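Section 4: Installing and Starting the Flisis 200 Countertop Water Filter

4.1 Before you begin

Read this section in full before connecting the unit to a faucet. The Flisis 200 is for cold, treated tap water only. Do not connect it to a hot water line, a pull-out sprayer, or a faucet with an electronic sensor.

You will need:
Adjustable wrench
Clean, dry cloth
Thread seal tape
Pitcher or other container for the first flush
The adapter bag packed with the unit

The cartridge is sealed at the factory. Leave the foil on until step 4 of 4.3.

4.2 Choosing a location

Place the base on a flat, level surface within 54 inches of the faucet. The supply hose must reach without being stretched or bent sharply. Keep the unit out of direct sunlight and away from the stove, dishwasher vent, and other sources of heat.

CAUTION: Do not install the unit where the temperature may fall below freezing. Ice can crack the housing. A cracked housing must be replaced and cannot be repaired with glue or tape.

4.3 Installing the cartridge

1. Turn the housing cap counterclockwise and lift it off.
2. Remove the cardboard shipping ring and throw it away.
3. Check that the large O-ring is seated in its groove. If it is twisted, remove it with your fingers and seat it again. Do not use a knife or screwdriver.
4. Remove the foil from the cartridge. Avoid touching the open end.
5. Lower the cartridge into the housing with the arrow pointing up. Press until it stops.
6. Replace the cap and turn it clockwise until the two marks line up. Hand-tighten only.

Note: Cartridges marked Hurkari fit the older 9-inch housing and will not seal in this unit.

4.4 Connecting to the faucet

1. Unscrew the aerator from the end of the faucet. Keep it in case you remove the filter later.
2. Select the adapter that matches your faucet threads. Adapters A and B have outside threads. Adapter C has inside threads.
3. Place the flat washer inside the diverter valve.
4. Screw the adapter onto the faucet by hand. If it does not turn freely, back it off and start again.
5. Attach the diverter valve to the adapter. Tighten one quarter turn past hand-tight with the wrench, using the cloth to protect the finish.
6. Push the supply hose onto the side port of the valve and slide the collar up until it clicks.

If water drips from the adapter, remove it, wrap the threads twice with seal tape, and repeat steps 4 and 5.

4.5 First flush

The first water through a new cartridge may be gray or cloudy. This is fine carbon dust. Do not drink it.

1. Set the diverter lever to FILTER.
2. Open the cold tap slowly, to no more than half flow.
3. Let the unit run for 9 minutes.
4. Check the cap, hose, and valve for leaks.
5. Close the tap and wait until the spout stops dripping.
6. Repeat steps 2 through 5 once.

Flush water may be used on house plants. Do not use it in an aquarium.

4.6 Storing filtered water

Filtering removes most of the chlorine that slows the growth of bacteria. Store filtered water in a clean, covered, food-safe container, refrigerate it, and use it within two days. Wash the container and its lid with dish soap before refilling.

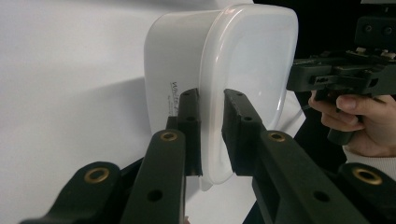
Leave a small air space at the top if the water is to be frozen. Do not pour water from storage back into the filter housing.

4.7 Setting the cartridge reminder

1. Press and hold the button on the base until the light blinks green.
2. Release the button, then press it once to select normal use or twice for heavy use.
3. Wait for the light to go out. The setting is saved.

The cartridge is rated for 242 gallons. Replace it when the light turns red or when the flow drops noticeably, whichever comes first. The reminder counts running time and does not measure water quality.

4.8 If the unit will not be used

For breaks longer than one week, close the tap, remove the cartridge, and empty the housing. Leave the cap off until the inside is dry. Install a new cartridge on return and repeat the first flush in 4.5.

Revision 04/02/2019. For replacement washers and adapters, see Section 7, Parts List.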